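3.2 Sorting small personal objects before storage

The second part of the study concerns small objects which people keep near the place where they sleep. We visited 31 households in Grerkotwood and Brollska, and in each household one adult was asked to put their jewelry in order before storing it. No instruction was given about the order. The visits were made mostly in the evening, because many participants told us that they do this kind of work after dinner. The coding scheme follows Bergeron's earlier work in Hakholm, with two changes that are explained in Section 3.4.

In total, 1,704 objects were recorded. Participants used three main surfaces: the bed, a table and the floor. The bed was the most frequent choice, also in homes where a large table was free. Several participants said that on a soft surface the beads do not roll away. Sessions on the bed were a little longer, with a median of 15 minutes.

Containers were coded separately from surfaces. We noted the material, whether there was a lid, and whether the container was open during the sorting. Many participants placed the objects in rows by type before anything was stored, and we call this pattern "type rows." Figure 4 gives a case on a bed: four beaded bracelets of different colors make a row, while a green jade bangle and a small ring lie below it, and the metal tin is open and still empty. A fifth beaded bracelet, in mixed colors, is also outside the row, so we coded the case as type rows with one exception. Color was coded only when the participant mentioned it.

Figure 4. Jewelry arranged on a bed, with an open tin.

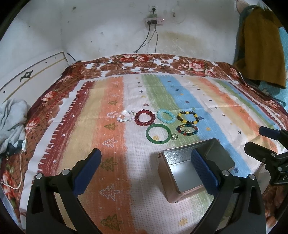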